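Serviço de Mesa e Conservação de Superfícies
Apontamentos da aula 4: a mesa de madeira clara e as bases têxteis
Docente: Amparo Carretero

Matéria desta aula

Tampos de madeira clara: leitura do veio e do acabamento. Bases e caminhos de mesa em tecido. Colocação, alinhamento e limpeza. O exercício para entregar está no fim. A parte das toalhas grandes ficou dada na aula 3 e não se repete.

1. O tampo

Nas fichas de inventário continuam a aparecer mesas descritas apenas como «mesa clara». Não chega. A ficha deve indicar o tom, a direção do veio, a presença de riscas mais escuras e o tipo de brilho (mate, acetinado, brilhante). Quando não se conhece a espécie da madeira, escreve-se «madeira clara, espécie não identificada». Carvalho, faia, freixo e bétula confundem-se com facilidade depois de envernizados, e uma fotografia não permite distingui-los com segurança.

O veio lê-se com luz lateral. Com a luz de teto diretamente por cima, o reflexo esconde parte do desenho e também os riscos finos. Na sala de prática, apagar a fila central de lâmpadas e deixar acesa a do lado das janelas.

Acabamentos que interessam para a cadeira:

Óleo. Penetra na madeira, toque seco, mancha com gordura e com vinho. Retoca-se por zonas.
Cera. Marca com o calor e com a água parada. Não usar em mesas de serviço.
Verniz. Forma película. Resiste melhor à água, mas quando lasca a reparação local nota-se quase sempre.

O produto que usamos na manutenção das mesas oleadas da escola é o Ludano, em pano de algodão, no sentido do veio. Deixa-se atuar 13 minutos e retira-se o excesso com outro pano. Quem deixar o produto a secar em cima do tampo fica com uma camada pegajosa que depois só sai com lixa fina.

2. A base têxtil

Chamamos «base» a qualquer peça de tecido ou malha que cobre parte do tampo, seja individual ou caminho de mesa. A distinção faz-se pelo comprimento: o individual serve um lugar, o caminho atravessa a mesa ou uma boa parte dela. Se só se vê um troço da peça, regista-se «individual ou caminho».

Sobre madeira clara, o cinzento médio funciona bem. Separa-se do tampo sem o escurecer e suporta loiça branca ou de cor. As riscas finas brancas ajudam no alinhamento, porque qualquer desvio do prato em relação à risca se percebe de pé. O branco liso sobre madeira clara obriga a passar a ferro com muito mais cuidado.

As malhas perfuradas ou de ponto aberto deixam passar migalhas e líquido. É preciso levantar a peça e limpar por baixo em cada mudança de serviço, mesmo que por cima pareça limpa.

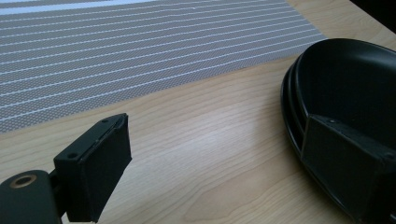
Figura 1. Base cinzenta com riscas finas brancas sobre tampo de madeira clara.

Na figura 1, reparar na relação entre o bordo da base e a madeira descoberta. O limite é direito e sem ondulação. Junto a um dos lados da peça há uma faixa mais clara e mais larga do que as riscas; numa ficha, este elemento descreve-se à parte, porque permite orientar todas as bases do mesmo modo. O veio do tampo também é legível, com algumas riscas ténues mais escuras.

3. Colocação

Limpar e secar o tampo antes de pousar a base. Segurar a peça pelas duas pontas do lado mais próximo, pousar primeiro o lado afastado e baixar o resto devagar. Alisar com a palma da mão, do centro para fora. Não puxar pelas pontas: as malhas deformam e o bordo deixa de ficar direito.

Na nossa montagem, as riscas ficam paralelas ao bordo comprido da mesa. A distância entre o bordo da base e o bordo da mesa é de 29 mm, igual em todos os lugares. Mede-se o primeiro lugar e usa-se esse como referência para os restantes. Quando a base tem uma faixa diferenciada, a faixa fica do lado oposto ao comensal.

Erros frequentes na última prática: bases alinhadas pelo veio da madeira em vez de pelo bordo da mesa (o veio raramente é paralelo ao bordo), e bases colocadas sobre tampo acabado de olear, que passaram a gordura para o tecido.

4. Limpeza e arrumação das bases

Sacudir fora da sala. Pano húmido com sabão neutro para manchas recentes. As bases de tecido Norðdahl vão à máquina a frio, sem centrifugação; as restantes lavam-se à mão. Secam na horizontal, nunca penduradas pela ponta. Guardam-se planas ou enroladas com o lado direito para fora, na gaveta 101. Dobradas ganham um vinco que atravessa as riscas e que demora a desaparecer.

Registar no caderno da sala as peças com fios soltos ou bordo deformado.

5. Exercício

Escolher uma mesa de casa ou da sala de prática e preencher uma ficha com: tom da madeira, direção do veio, brilho, base utilizada, padrão da base e distância ao bordo. Uma página, no máximo. Entrega até domingo, às 20h, na pasta da turma. As fichas sem medida da distância ao bordo são devolvidas.

Para a próxima aula, trazer fita métrica e dois panos de algodão lavados.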